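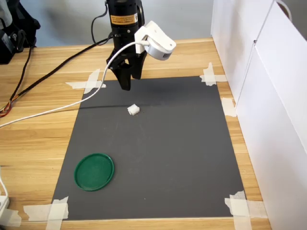

Sat 27 July

Up at four for the moth trap at Jellico. Mild and overcast, a bit of drizzle before dawn. Emptied it by half six and got 167 moths of 29 species, my best catch there this year. Large Yellow Underwing was well ahead as usual. One Garden Tiger, the first since I started at this site. Let them all go in the long grass behind the hedge.

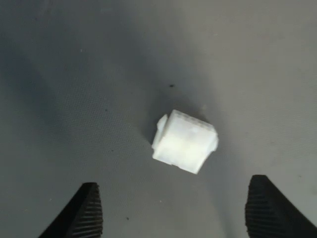
**Records**

Typed up the April sheets at last. The running total for Jellico is now 1384 moths. Two pugs are still down as "pug sp." and will stay that way. I left the Trivico list for tomorrow as I can't read half my own writing on it.
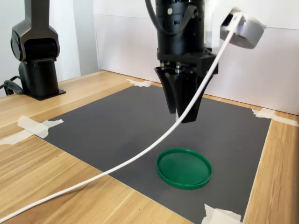 Hertta Nurmi wrote back to say that my worn brown one from Tuesday is a Dingy Footman and she wouldn't bother sending it any further. She had a poor night at Trivico, only nine moths, and thinks the street lamp is to blame. She wants to try the far end of the field next time. I said I'd bring the spare trap over.

Bed early.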